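Folding, week two

I got through 119 clips of laundry for the Nudbridge set, all on the bed mat. Each clip is one item, start to finish, and I go slower than I normally would. Waistbands get held up by both ends first.
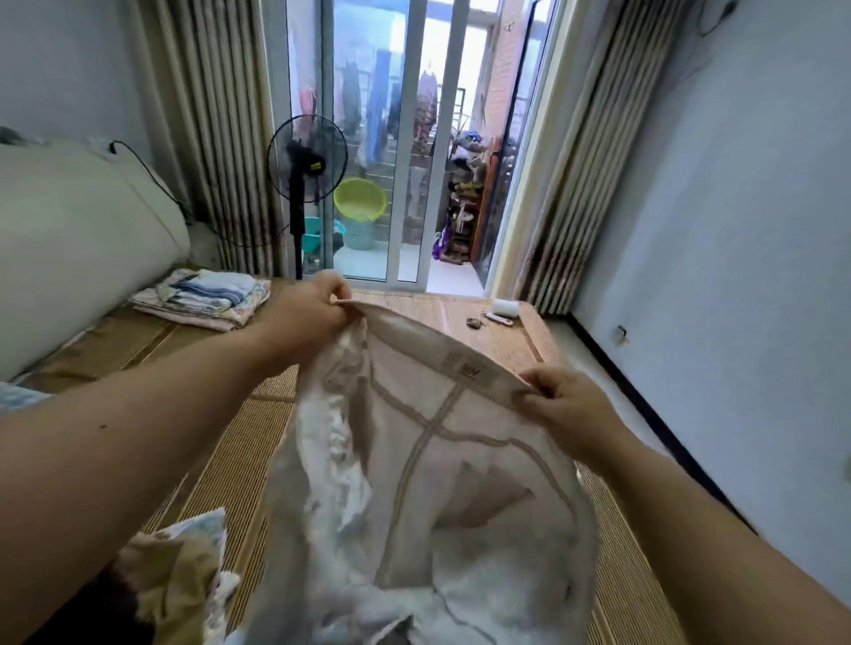

Do bad folds get thrown out? We keep them and tag them, so the model sees recoveries as well.

Gediminas Mockus wants 165 before he trains anything. I had planned on 100 -- so a few more evenings. Thin white fabric is slow going, and I still label every clip by hand.

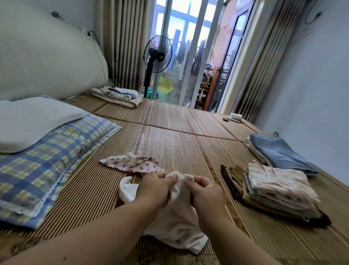
Gathering up a white garment, with the folded stack to the right.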